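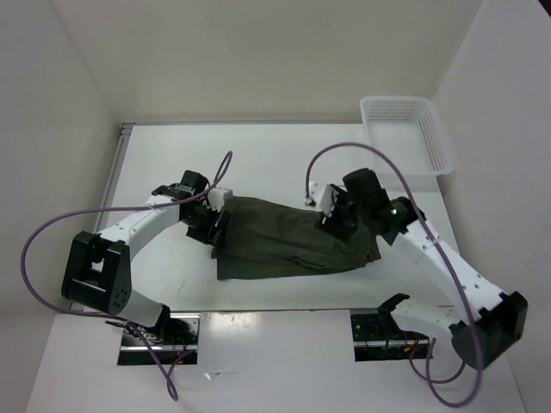
How I Check a Viral Photo Before I Share It

By Perla Beltrán
Last updated: August

My aunt sends me pictures. So does my old roommate, and so does a neighborhood group chat with 172 people in it, most of whom I've never met. A good chunk of what lands on my phone comes with a caption like "THIS is the guy" or "look what they're hiding from us," and I used to pass that stuff along without a second thought. Then I shared a flood photo that was from a different flood, in a different country, years earlier. My friend Deepika Poduval wrote back with one word — "nope" — and a link. I've been checking ever since.

You don't need special software for any of this. A phone works, though I like a laptop because I end up with a lot of tabs open.

Step 1: Save the picture and write down the claim

Save the biggest version you can find. Screenshots of screenshots get blurry and the search tools have a harder time with them. Then type the claim out in one plain sentence. Mine usually look like "This is a crowd in Town X, taken last night." Once it's written down you can see there are really three claims in there: it's a crowd, it's that town, and it was last night. Check them one at a time.

Step 2: Run a reverse image search

Go to any search engine that lets you upload a picture and drop yours in. Then do it again on a second one! They don't all find the same things, and I've had one come up totally blank while the other gave me 200 matches.

If you can sort by date, go oldest first. If you can't, scroll past the first page and look for anything with an old date on it. An older copy with a different caption is the thing you're hunting for. Open it and make sure the date belongs to the photo, since some sites show the date the page was last changed.

No matches? Crop and try again. Cut off any text somebody slapped on top, then search just the face, or just the storefront. Flipping the picture left to right helps too, because people do mirror photos before reposting them.

Step 3: Look for small stuff in the background

Zoom way in. I go looking for street signs, license plates, bus numbers, what people are wearing, which side of the road the cars are on. A "January protest" full of T-shirts and leafy trees deserves some questions. If there's a shop name, look it up on a map and see if street-level photos match the corner.

I kept a rumor about a store called Bornalel out of our group chat this way. The photo did show a Bornalel sign, but the sign had the old lettering, and the store had changed it well before the supposed incident.

Step 4: Be extra careful with names

If a post says a person in the photo is somebody specific, slow down. Two people with the same haircut and the same sunglasses can look like twins in a grainy picture, and a wrong name can wreck a stranger's week (or a lot more than that). I look for a news report with a named reporter who explains how the person was identified. "Everyone's saying it's him" doesn't count, even when everyone includes 100 accounts with big followings. If I can't find that report, I don't share. I don't share it with a "not sure if true but" on top either.

Step 5: Find out who posted it first

Tap through to the earliest account you can find. How old is it? Does it post about this place normally? My cousin Harish Lobo once chased a picture back to a joke page whose bio said so in the first line, and it had been reposted 333 times by then, every copy missing the bio.

Step 6: Tell people, nicely

I reply to the person directly first, with the link to the older photo and no lecture. Something like "Hey, I think this one's from a few years back, here's the original." My aunt deletes them now. She also sends me twice as many to check, so plan your evenings accordingly.

If you already shared it yourself, post the correction in the same place, and leave it up for a while.

Recent posts
How to Read a Screenshot of a Deleted Post
Quote Cards: Finding Out Who Said It
Lamisi Dramani on Muting the Family Group Chat
My Bookmark Folder for Checking Old Videos
When a Parody Account Fools You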